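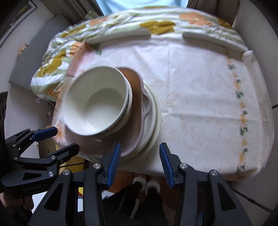
Makori Household Trials Group - Lakura Set-up Guide

4.3 Clearing a mixed stack of dishes

Stacks with nested bowls over a handled baking dish and plates are rated Assisted. The planner does not yet clear them unattended. In bench tests, 40 of 100 stacks were finished without operator input.

1. Smooth the tablecloth near the stack. Fold lines may remain.
2. Open both gripper fingers fully.
3. Select STACK, then MIXED.
4. Lift the top bowl first. If the bowl below rises with it, press HOLD and separate the two by hand.
5. Grip the baking dish by its handle - never by the rim.
6. Remove the plates one at a time.

NOTE: A pale plate on a white cloth may be read as cloth. Confirm the outline on screen before step 6.

CAUTION: Keep fingers clear of the linkages while the arm is powered.

Error 173: see Section 7.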